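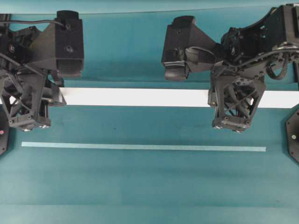 主题：回复：[双臂操作] 长条件对齐，到底要不要单独训一个“交接”阶段

大家好，

上封信里问的那个问题我拖了好几天，这两天总算把数据跑完了，赶紧来汇报一下（顺便诉诉苦）。

先把原来的问题贴在这儿，省得各位往上翻：

> 我们在 Bronodport 这边也在做双臂拿长条的任务，两只手各管一头。
> 单臂策略各训各的，拼起来之后总是左手到位了右手还在晃。
> 你们是把两臂的动作放在一个序列里一起预测，还是分开预测再加一个同步项？
> 另外示范数据要多少条才够？我们现在手上不多，再采又很花时间。
> 还有，桌面颜色对你们有影响吗？

一条一条说吧。

先说结论：我们现在是一起预测。两臂的关节量拼成一个长向量，一次吐出一小段动作，执行前半段就重新看图再预测。之前试过分开预测加同步项，就是 Kárason 那套做法，纸面上很漂亮，可我调那个权重调到怀疑人生。权重小了等于没有，权重大了两只手互相等，谁都不动，我坐在旁边看着它们对峙，真是又气又想笑。

数据方面，我们第一批采了114条示范，训出来的策略能把手送到长条上方，但两边下去的时机老差一拍。后来补到333条，情况好了很多！我特意没改网络，也没改学习率，就想看看光加数据能走多远。按我的体会，你们不必一上来就奔着1,000条去，先把已有的数据翻出来看一遍，把那些操作员中途犹豫、来回找位置的剪掉，效果可能比多采一个下午还明显。我们剪的时候挺心疼的，剪完重训，晃动马上就小了。

再说那个“交接”阶段。我原来是赞成单独训的，现在改主意了。分阶段的话总得有个东西来判断什么时候切换，这个判断一出错后面全完。我们的切换器最爱在手指刚挨近料的时候跳过去，跳早了就夹空。合成一个策略以后，这类失败基本看不到了，换来的是另一种：偶尔一只手夹住了，另一只手滑过去没夹着，它也不知道回头再来一次。这个我还没想好怎么治，Jirkthorpe 组之前说他们专门采过“失败后补救”的示范，不知道现在进展如何，有人了解的话麻烦回一声。

关于桌面颜色：有影响，而且比我想的大。白色的料放在青绿色桌面上，反差足，模型学得快。颜色浅、又有点透的窄条就难伺候多了，跟桌面糊在一起，我自己看录像都要眯着眼找边。我们试过训练时随机改亮度和色调，色调改得太狠反而坏事，后来只留了亮度和一点点裁剪。你们要是能换桌布，先换桌布，比改代码省心。

还有个小坑提醒一下：两只手靠得近的时候，腕部支架很容易挡住料的端头。我们用的是镂空的支架，从缝里多少还能看见一些，可策略在这种时候明显没那么自信，预测出来的几段动作之间跳得厉害。我现在的土办法是把相邻几次预测的重叠部分做加权平均，动作会变“软”一点，慢一点，但不抖了。重叠最多取到8步，再多就迟钝得没法用。

时间同步也查一查吧！我们有一阵子右臂总是慢半拍，我怪了模型两天，最后发现是右边的关节读数打时间戳打晚了。改完以后之前那批数据只好重新对齐，脚本我放在 Cuseck 的共享目录里，名字带 realign 的那个，写得很丑，能用，请多包涵。

仿真那边我没什么可讲的，薄的长条一软一弯，仿真里的样子跟真的差得远，我们试了试就搁下了。谁有好用的参数求分享。

四月我们打算试试更窄的料，再看看换一种指尖垫会不会少滑一些。到时候有结果再发上来，没结果也发，省得别人再踩一遍。

祝各位的电机都不发烫，

一个还在剪数据的人

分类：双臂操作 / 模仿学习 / 经验交流
回复 8　分享 0

相关主题
回复：动作分段预测，每段取多长合适
求助：半透明材料的边缘总是检测不到
双臂标定之后末端还是对不齐
时间戳对齐脚本更新说明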